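요트 한 척을 넷이서 일주일쯤 빌려 타고 나면, 바람이나 돛보다 먼저 떠오르는 게 설거지입니다. 저만 그런가요? (배에서 내리고 나서도 한동안 싱크대 펌프 밟는 꿈을 꿨어요.) 지난 June 항해, 그러니까 6월 항해를 마치고 수첩에 적어 둔 배 안 부엌살림 요령을 옮겨 봅니다. 배를 처음 타는 분도, 캠핑카나 좁은 원룸에 사는 분도 골라서 쓰시면 돼요.

## 물은 이렇게 아꼈어요

저희가 탄 배는 Bresik에서 빌린 낡은 세일링 요트였는데, 청수 탱크가 585리터짜리였습니다. 숫자만 들으면 넉넉하죠? 저도 그랬어요. 첫날 저녁에 집에서 하듯 물을 틀어 놓고 냄비를 닦다가 선장인 Mariann Hegyi한테 한 소리 들었습니다. 그날 이후로 지킨 순서는 이래요.

1. 접시에 남은 양념은 마른 빵 조각이나 실리콘 주걱으로 먼저 싹 긁어냅니다.
2. 기름기 없는 컵부터 닦고, 그다음이 그릇, 냄비는 맨 끝.
3. 세제는 수세미에 바로 짜지 말고 작은 분무병에 물과 섞어 담아 두고 뿌려 씁니다. 헹굼물이 확 줄어요!
4. 헹굼은 대야 하나에 물을 받아 한꺼번에 하고, 마지막에만 펌프를 두어 번 밟아 깨끗한 물로 마무리합니다.

바닷물로 애벌 설거지를 하는 분들도 많은데, 항구 안에서는 하지 마세요. 물 위에 뭐가 떠다니는지 한번 내려다보시면 바로 이해하실 거예요. 먼바다로 나간 다음이라면 괜찮지만 스테인리스 칼은 꼭 민물로 헹궈야 합니다. 제 과도는 사흘 만에 점점이 녹이 슬었어요. Bayu가 코르크 마개에 베이킹소다를 묻혀서 문질러 줬더니 거의 다 지워지긴 했습니다.

## 그릇 말리기

정박 중일 때는 집에서처럼 건조대에 세워 말려도 됩니다. 접시는 사이를 한 칸씩 띄우면 훨씬 빨리 마르고, 컵은 완전히 엎어 놓는 것보다 비스듬히 두는 게 낫더라고요. 엎어 두면 안쪽에 김이 갇혀서 다음 날 아침 커피에서 묘한 냄새가 나요.

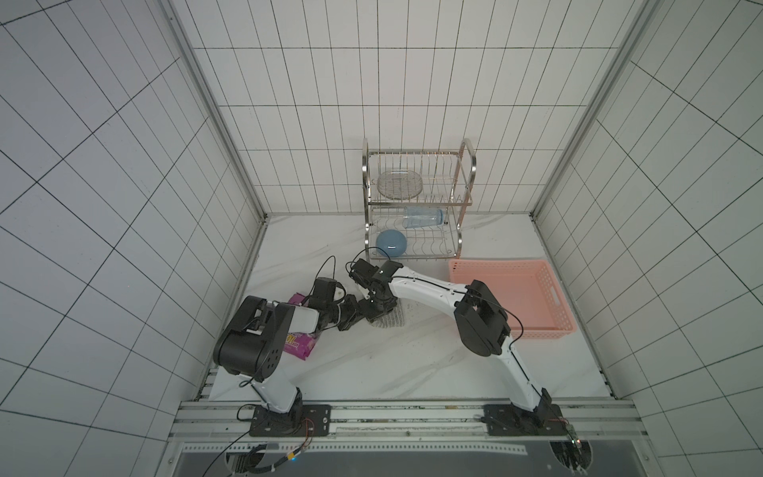 문제는 배가 움직일 때예요. 출항 15분 전이면 저희는 무조건 "부엌 잠금!"을 외쳤습니다. 나와 있는 그릇은 물기가 남았어도 마른행주로 닦아 넣고, 접시 사이사이에 키친타월을 한 장씩 끼웁니다. 이걸 안 하면 밤새 달그락거리는 소리에 아무도 못 자요. 냄비 뚜껑은 뒤집어서 냄비에 얹고 고무줄로 손잡이끼리 묶어 두면 조용합니다.

미끄럼 방지 매트도 꼭 챙기세요. 서랍에 까는 그물 모양 고무 매트를 둘둘 말아 가져가서 선반 크기대로 잘라 쓰면 됩니다. 저는 넉넉히 가져갔다가 남은 조각을 도마 밑에도 깔고, 잼 뚜껑 여는 데도 썼어요. 이게 뚜껑 여는 데 그렇게 좋을 줄이야!

## 아이스박스와 음식 정리

- 물병을 얼려서 얼음 대신 넣기. 녹으면 마시면 되고 바닥에 물이 고이지 않아요.
- 고기는 집에서 양념까지 해서 납작하게 얼려 가기. 세워서 꽂으면 자리를 덜 차지합니다.
- 종이 상자는 배에 올리기 전에 다 버리기. 눅눅해지고 벌레가 따라올 수 있어요.
- 통조림은 뚜껑에 유성펜으로 이름 쓰기. 라벨이 젖어서 떨어지면 복숭아인지 콩인지 알 길이 없습니다. (저희는 카레에 복숭아를 넣었어요. 의외로 먹을 만했지만 Dinesh는 지금도 그 얘기를 꺼냅니다.)
- 양파와 감자는 따로따로 망에 담아 바람 통하는 곳에 걸기.

달걀은 냉장고에 있던 것 말고 처음부터 실온에서 팔던 걸 사면 항해 중에도 다루기 편했고, 뾰족한 쪽이 아래로 가게 두고 먼저 산 것부터 썼습니다.

## 흔들릴 때 끓이는 법

파도가 조금이라도 있으면 냄비는 절반만 채우세요. 국물 요리는 포기하고, 아침에 보온병 2개에 끓는 물을 담아 두면 점심에 컵라면도 되고 차도 됩니다. 앞치마는 방수되는 걸로 입고, 맨발로는 불 앞에 서지 않기! 저는 귀찮다고 맨발로 파스타 물을 버리다가 발등을 데었고, 찬물에 한참 담그고 있느라 그날 저녁은 식은 면을 먹었어요.

가스는 쓰고 나면 밸브까지 잠급니다. 저희는 잠근 사람이 큰 소리로 "가스 잠금"이라고 말하고, 옆 사람이 따라 말하는 식으로 했어요. 처음엔 쑥스러운데 5일째쯤 되니까 집에 와서도 혼자 외치게 되더라고요.

## 내리기 전에

행주는 전날 밤에 미리 삶아 널어 두고, 아이스박스는 뚜껑을 열어 햇볕에 바싹 말립니다. 싱크대 배수구에서 냄새가 나면 식초를 조금 붓고 잠시 뒀다가 물로 흘려보내세요. 남은 쌀과 소금은 밀폐 용기째 다음 팀에 주면 다들 좋아합니다. 저희는 간장 한 병을 냉장고 문에 두고 내렸는데, 혹시 다음에 타신 분이 보고 계시면 그거 그냥 드세요.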